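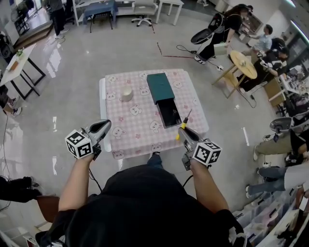

Back in the Box: Storing Small Tools in a Shared Workroom
Project report, Introduction to Product Design
Gronton, 27 September 2018
Group members: Fereshteh Ghasemi, Dumisani Modise, Oratile Motaung
Project advisor: Annatjie Jacobs

1. Where the idea came from

Our workroom gets used by everybody. On a busy afternoon there are people at the desks, people sitting with their legs stretched out into the walkway, bags on chairs, and cables on the floor. We love it in there, but small tools disappear. A screwdriver gets put down "for a second" and then someone sets a coat on it. Oratile once spent most of a class looking for one that was in her own pocket.

The first idea was a big wall rack with outlines painted on it, like in a garage. Annatjie Jacobs asked us who was going to walk across the room to hang up one tiny tool in the middle of a job, and we had to admit that none of us would. So we went small. Could a box on the table, right where you're working, be nice enough to use that people would put the tool back without being told?

2. What we worked with

The box is a black open tray with a dark teal cover. We named it the Jarnuvano box, for reasons that made sense late at night, and the name stuck. The tray is low enough that you can see everything in it from a standing position, and the color of the cover is easy to spot from across the room. We bought the blank boxes from Cosarico and did the insides ourselves.

For the tool we wanted something small, light and a little awkward, with a handle much fatter than its shaft. Yellow and black was Dumisani's choice and it was a really good one! A bright handle against a black tray is hard to miss, and when the tray is empty you notice that too.

We also kept a small white cup on the table. At first it was only there for loose bits, but it became part of the comparison, as explained in section 4.

The tablecloth deserves its own paragraph. It's pink and white gingham with white cartoon bunny faces and little pink flowers, and it came from Fereshteh's aunt, Annatjie Nkosi. We had planned on a plain gray cloth. The bunnies won because people smiled at them and came over to ask what we were doing, and that's how we got nearly all our testers. It also has a practical side: the checks make a built-in grid, so we could put the box back in the same spot for every tester without taping anything down. The drawback is that it's a busy pattern, and one tester said the white cup got lost in it. We think she was right.

3. Setting up the table

We used a square table and let people stand at the near edge, where there's room for your knees if you want to lean in. The tray went closest to the person and the cover just beyond it. We tried it the other way around on the first day and everyone reached over the cover to get to the tray, and a few of them knocked it with a sleeve.

The cup sat off to the left. Right-handed testers had to reach across themselves for it, and we should have thought of that sooner. In the last week we moved it from side to side between testers.

Plants, mugs and everything else that usually lives on our table went to other tables for the duration. Thanks to everyone who put up with this.

4. What we asked people to do

Each tester did a short job (tightening screws on a practice block that we handed over and took away again) and then put the tool away. We didn't say where. Both the tray and the cup were open and in reach. Then we asked them to close the box.

We ran this over five weeks and logged 200 put-aways in total. Oratile wrote the log and ended up with 700 words of side notes, and those were more useful to us than the tally.

5. What we found

People went for the tray more than the cup, especially when the cover was lying right next to it. Several said that seeing the cover made it feel like the job wasn't finished yet. We were thrilled with that, as it was exactly the feeling we'd hoped a box could give!

The cup had its fans. Dropping something into a cup takes no aim at all, and people who were in the middle of a conversation nearly always used it. Dumisani is a cup person and would like this recorded.

How people hold the tool matters more than we expected. If you finish with the shaft pointing up, you have to turn your whole wrist over before it will lie flat in the tray. Going into the cup, shaft up is perfect. Shaft down is no trouble for either. We noticed this late, and our early logs don't say which way the tool was pointing, so we can't give a fair comparison for the first two weeks.

Closing the box was the weak point. The cover is a snug fit and many testers needed a second try to line it up. Some lifted the tray to meet the cover, some held the tray still and brought the cover down to it, and a couple simply walked away and left it open. Loaded, our test box weighs 370 grams, and we think a slightly heavier tray would stay put better on a cloth that slides.

6. Changes we made along the way

We cut a shallow notch into the foam so there's room for a finger beside the handle. We turned the foam around so the handle end faces the user. We ironed the tablecloth, which sounds silly, but the box rocked on the creases.

7. What's next

In October we'd like to try a box with a cup built into one corner, so the two camps can stop arguing. Fereshteh has already made a paper model and it's lovely. We also want to test with several tools in one tray, where you need to find the right slot as well as the right box, and we want to loosen the cover a little.

We'd also like to see what happens if we leave the boxes out for a whole month with no one standing by holding a clipboard. People are tidy when they're being watched, and our workroom needs something that works on an ordinary messy day.

The tablecloth is staying on the table, by popular request.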